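The Drawer Comes Last: A Professional Organizer Has Her Doubts About Organizing

Sigrún Thygesen would like everyone to stop buying bins. She has been paid to put other people's belongings in order for long enough to have opinions about it, and the first one is that most homes in Clevidville already own more containers than they can fill with anything worth keeping.

"People call me and they've already been shopping," she says. "They have a stack of baskets in the hallway with the stickers on. I ask what's going in them and they look at me like I'm being difficult."

I came to her with some doubts of my own. The tidying business has always struck me as a way to charge people for throwing out their own belts. A single client of hers spent $4,000 on a closet system from Brundinitz before Thygesen was called in, and the closet, by her account, was a wreck again by September. I asked whether that didn't prove my point.

"It proves something," she says. "It proves he had a closet full of shelves. He still didn't know where his gloves were."

Her method, if she'll allow the word (she doesn't much like it), starts on a table with a cloth over it. She spreads the cloth, brings over a container or two, and works on small things in small batches. Straps, cords, whatever lives at the bottom of the drawer by the door.

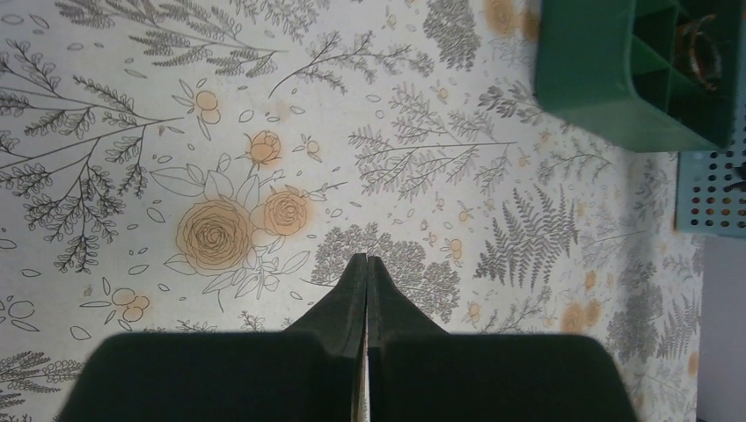 Green divided bin and pale blue basket on the botanical-print cloth.

The cloth was the part I found hardest to take seriously. It's white, with flowers outlined in dark gray and orange color that doesn't always stay inside the lines. Surely a bare table does the same job?

"It does the same job worse," Thygesen says. "You put a black cord on a dark table and you'll leave it there. I've done it. Also people behave better around a tablecloth. I can't prove that."

She can't, and I told her I didn't believe it. She shrugged. What she can defend is the divider. A bin with no divider, she argues, is a drawer you can carry, and everything migrates to the bottom. A bin with too many turns into a hobby. She has clients who bought the Juker inserts with slots so narrow that nothing they owned would fit, and who then went out and bought things that would.

"That's my industry," she says. "I'm not proud of all of it."

She is less convincing on baskets. I pointed out that the kind with small round holes lets in dust and lets out anything thin, and that you can't see much through the holes anyway. She conceded the dust. She likes them because they're light and they wipe clean, and because a basket with holes in it discourages people from storing loose screws. I said that sounded like a reason made up afterward. "Maybe," she said, and moved on.

Where we did agree was on straps. Anything long and floppy is trouble: dog leashes, camera straps, the belt from a coat you no longer have. They don't stack and they slide off whatever you hang them on. Her rule is to roll or fold each one before it goes anywhere near a bin, and to ask what it belongs to. If there's no answer within the minute, it goes in the giveaway pile.

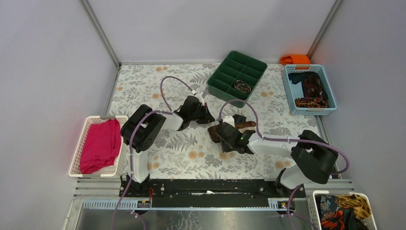
How long should it take to sort one ordinary household drawer?
Less than an afternoon, and if you're past 2 hours you've started reading old letters. Empty it completely, put back what you used this year, and leave the rest out overnight before deciding.

The overnight part is hers and I haven't seen it anywhere else. She says people are too brave at four in the afternoon and regret it by breakfast. I tried it at home with a kitchen drawer. In the morning I put nearly everything back, including a bottle opener that doesn't open bottles. When I reported this, she was neither surprised nor especially disappointed.

I also asked about money, because somebody should. A full day with Thygesen costs $600, and she doesn't sell containers or take a cut from anyone who does. Navarrete, the housewares store downtown, once offered her a commission – "a nice one," she says – and she turned it down. I have only her word for that. I did notice that she never recommended a single product in our whole conversation, even when I tried to get her to.

Would she call it a good use of $600?

"For some people. For you, no. You'd argue with me all day and keep the bottle opener."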